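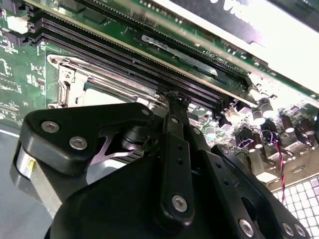 Cell 4, gripper at the memory slots, motherboard in position. Attached to item 3.

Vomen Refurbishing, board line. Monthly safety check, July. Filled in by the line technician, afternoon shift.

1. Emergency stop, both sides of bench
OK. The left button is stiff. Please grease it or change it.

2. Guard door and interlock
OK. Arm stops when the door is opened.

3. Gripper fingers and screws
OK with comment. Hex screws checked by hand with the key, none was loose. The finger works very close to the CPU socket and the metal edge there is sharp. When we clear a jam we must wear the cut gloves, also for a short job.

4. Loose wires near the arm
Comment. A thin red and black wire passes between the capacitors. Operator should look at the wires before start, every board. This was not in the old instruction.

5. Lighting
Not OK. Shiny parts give glare and the white card cover is hard to look at. Two colleagues reported sore eyes. Request a diffuser from Psarras.

6. Static protection
OK. Wrist strap tested at start of shift.

7. Workload and breaks
Comment. Before the arm we did 200 boards in a shift by hand, now the target is 394. Thumbs are less sore, everybody agrees on this. But one person is now watching two cells and cannot leave for the washroom without stopping both. I ask for a relief person, same as on the Wondley line.

8. Training
Not OK. Evening shift has not got the jam clearing course. Until then they call maintenance and wait.

Next check: after 500 hours of running or next month, whichever is first.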